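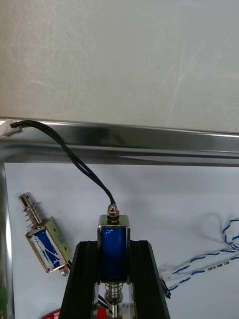 Rules for robots that sort small parts

A robot does not know what is safe. People write rules for it, and the rules are turned into settings and steps. These are used in the Nyamweya workshop, where Elmarie Ngubane is in charge of the robot bench.

Rule 1: Hold the body, leave the wire

A solenoid is a coil of wire in a metal frame, with a rod called a plunger. When electricity flows through the coil, the plunger moves. The gripper must close on the metal frame. Pulling on a wire can break the join inside.

Rule 2: Squeeze only as hard as needed

Each kind of part has its own grip setting. A circuit board bends and cracks more easily than a metal frame, so its setting is lower.

Rule 3: Keep the arms apart

If a bench has 2 arms, each arm has its own side. Only one may enter the middle at a time – the other waits.

Rule 4: Keep kinds of part separate

Boards, wires and solenoids go in different bins. A part that does not match is handed to a person.

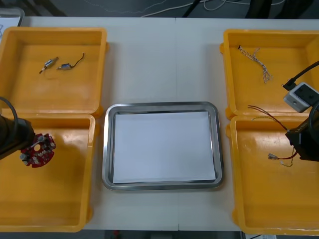 Rule 5: People come first

Hands stay out while the arms have power. Anyone may press the stop button. After a stop, an adult checks the bench for almost 20 minutes before work starts again.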